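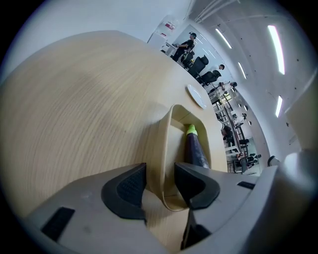 The eggplant in its container, with the plate a short trip away.

A Place for the Eggplant

Every shared table has a theory behind it. The theory at Pratton, in room 406, is that a thing should be either in the container or on the plate, and that anything else is clutter.

I came to Pratton because I'm bad at this. My own kitchen table holds mail, a bicycle light, the mail from before that mail, and a bowl I bought to collect the small stuff, which is now under the mail. A friend who'd had enough of eating at my place with her elbows in her lap sent me to Lorena Saavedra, who has been in charge of the big table in 406 since last November and has opinions.

"You own a bowl," she told me on the phone. "A bowl is where things go to be forgotten. Get something with straight sides."

Her own choice is a plain beige container, open on top, rounded at the corners, about as glamorous as a soap dish. It comes from a catalog called Grustis, where it is listed under Desk and also under Pantry, at the same price. An eggplant goes in it. The eggplant could go on the white plate instead, and a good deal of conversation in 406 has been devoted to which is right. The container people say an eggplant rolls. The plate people say you can't admire a vegetable over a wall. I have eaten lunch with both parties and would ask you not to bring it up.

The table itself is the real luxury. It's a big pale thing with a streaky grain, and it came from Bramow for $346, delivered, which Saavedra mentions the way other people mention their children's colleges. The one before it was at Parsons, the old building, and by her account it was so covered in things that when the movers came they had to ask what color it was.
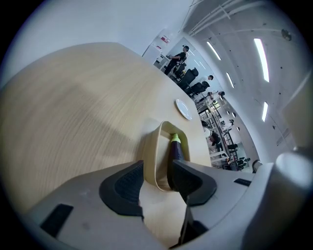
Held upright: the container between two black fingers, a bright cap just clearing the rim.

Moving the container and its contents together is allowed, even encouraged. This is the argument for straight sides, and it took me an embarrassingly long afternoon to understand it. If you clear a table one object at a time, you will stop to look at each object, and then you're reading a takeout menu from 2 apartments ago. If you pick up the container, you've cleared the table. You have also learned nothing about what's in it, and Saavedra considers this a benefit.

She gives newcomers 10 minutes alone with the setup before she comments. I spent mine putting the eggplant on the plate, and then back, and then on the plate at an angle I thought was rather good.

"Now you're decorating," she said.

I asked what the plate was for, if things were only going to be taken off it again. She gave me the look I imagine she gave the movers. A plate, she said, is for what you're about to deal with. The container is for what you aren't. If the plate has been full since breakfast, you've got a second container and no plate. 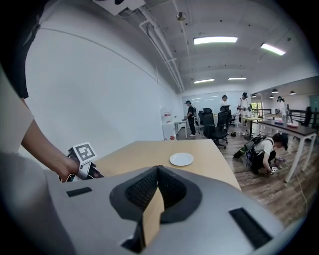 An empty plate in the middle of a table is surprisingly hard to leave alone. I wanted to put my keys on it. I wanted to put my phone on it, and my gloves, and the receipt from the parking garage. At home I would have done all of that before taking off my coat, and the plate would have joined the bowl down there in the dark.

So I went home and tried it. The mail is in a straight-sided box. The bicycle light is in there too, being technically mail-adjacent. I have one white plate out and have kept it empty for most of a week, except for the evening I put a sandwich on it, which I maintain was something I was about to deal with.

I haven't bought the eggplant yet. I'd like to settle where it's going first.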